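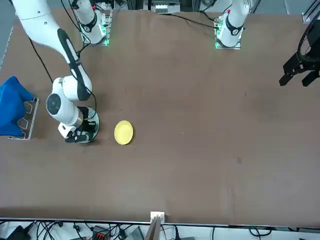 3 min read

Speaker notes: Routing and handover planning for the Gralville county relay
Regional event planners' session, 18 May 2026

Slide 1. Title. Give scope: route, handovers, road closures. Budget is the afternoon session, so park any money questions.

Slide 2. Route summary. The relay enters the county at Gurmont and leaves at Barnilby. Total distance is 46 miles, split into 33 segments. Segment length varies because handovers were placed where a shuttle van can pull off the road. Point out the long segment north of Gurmont - no shoulder there, so bearers ride.

Slide 3. Bearer selection. 503 nominations received by the November deadline. Each was scored by two readers who did not see the nominee's name. Where scores differed by more than four points, a third reader scored the form again. Ties were settled by home township.

Slide 4. Handover procedure. Outgoing bearer stops at the ground marker. Incoming bearer is already in place, facing the direction of travel. Flame passes torch to torch. Escort runner confirms by radio before the convoy moves. Read the radio wording aloud, slowly.

Slide 5. Closures. Rolling closure for most of the route. Fixed closure only at the Gralville courthouse square, where we plan for about 400 spectators. Detour signs go up the evening before. Mention that the Barnilby bridge needs a separate state permit, and that the form has changed.

Slide 6. Scheduling. Shift sheets and van times are kept in Uniyal. Print a copy for every vehicle. Phone coverage is poor between segments 19 and 24.

Slide 7. Weather. Lightning within eight miles stops the relay. The torch goes into the lead van and the schedule resumes at the next handover point - skipped bearers are offered a place at the courthouse.

Slide 8. Questions. Leave the route map on screen. Permit contacts are on the back page of the handout.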